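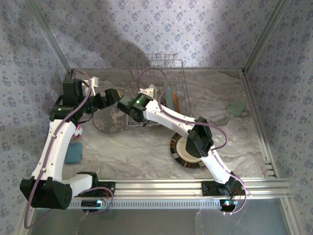 Plates keep sliding in my wire dish rack

Keerthana Varma
Hi all! I switched from a plastic drainer to one of those wire racks with the zigzag dividers, and my dinner plates won't behave. The thin ones are fine, but anything with a wide rim leans over and knocks into its neighbor (one chip so far, on a plate I really liked). Am I loading it wrong, or is the rack just too small?

Nikola Tokarz
Probably a bit of both! I had the same trouble until I started at one end and skipped a slot between the big plates. Mine all face the same way now – fronts toward the next plate's back – and the lean is much less scary.
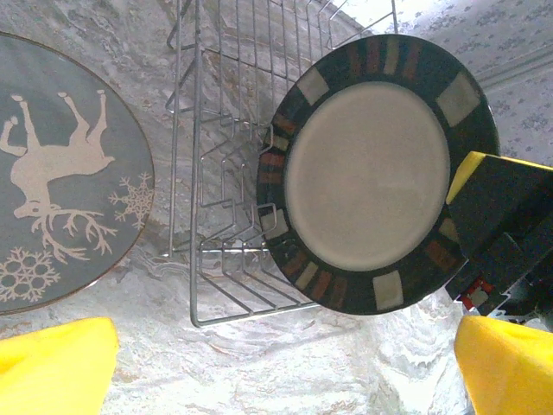 Last edited: Thursday, 238 views

My green one with the little blocks of color around the rim gets a slot to itself, resting against the wires. The reindeer plate can lie flat on the counter until there's room, although if it's wet I'd put a towel under it. And check that your rack isn't rocking, because mine did on the old counter and I blamed the plates for weeks.

Shetty50
just get a bigger rack. or dry them by hand, takes two minutes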